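Headphones and Headsets, Sorted

Plaltside Listening Room, gallery page 4

The listening room at Plaltside lends headphones to anyone with a library card. The catalog has 3,771 items in it, and most of those are records and tapes. The headphones are the part that gets handled the most, and they are also the part that comes back in a knot. Over the winter we went through all of them, untangled the cables, checked the plugs, and put each pair back with a new tag. 

Captions are by Seo-ah Cheon. Select a picture to see it larger. Prints can be ordered at the front desk.

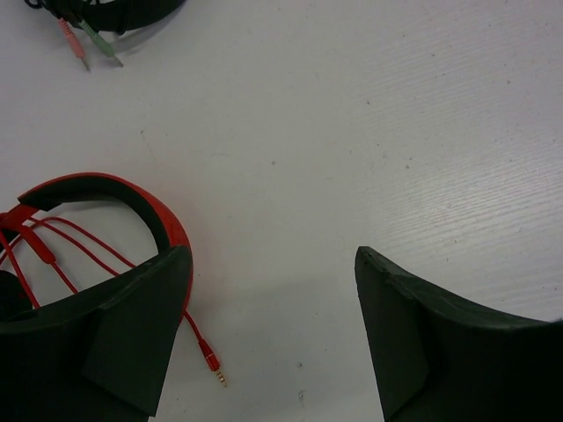
Plaltside, December

Red and black headphones, with part of a black headset above them. The headset is the older kind with two separate plugs, one salmon pink and one green. On most sets like this the pink plug is for the microphone and the green one is for sound. Newer laptops often have a single socket for both, so we keep splitter adapters in the drawer under the desk. Ask for one when you check the headset out.

The red pair has a red cable to match, looped inside the headband. Red pairs are popular with the after-school group and we have had to replace a few over the years. The black lining on the inside of the band wipes clean with a damp cloth. Please do not use alcohol wipes on it.

Cables

Si-woo Do did most of the untangling. His method is to lay the headphones flat, find the plug end, and work back toward the ear cups without pulling. A cable that is wound tightly around the headband will bend sharply at the same spot every time, and that is where it breaks. We now ask borrowers to coil the cable loosely and leave it beside the cups.

If a cable crackles or one side goes quiet, write it on the tag and put the pair in the return bin. Myung-ja Sung looks through the bin in the afternoon. She can replace a plug, but a break inside the ear cup usually means the pair is retired.

Turquoise pair with cat ears. The cups are turquoise, the headband is pale aqua and white, and the cable is dark blue with a bright blue bundled connector end. These go on the children's shelf, though adults are welcome to borrow them. The ears make them awkward to stack, so they are stored in their own bin with nothing on top. When you put them back, hold them by the band and set the cups down first.
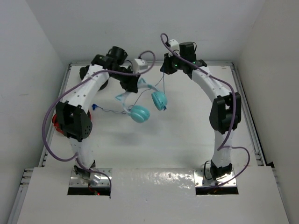 Borrowing

Headphones and headsets go out for 5 days and can be renewed once at the desk or by phone. There is no charge. Bring the pair back with its tag on, even if the tag is torn. Over 95 pairs are now tagged and on the shelves, and the rest will follow when the new labels arrive.

Adapters are for use in the room only.

Questions about the collection go to Hryhorii Levchenko at the front desk. To suggest a caption correction, leave a note for Seo-ah Cheon.

Previous page: Record sleeves
Next page: Tape players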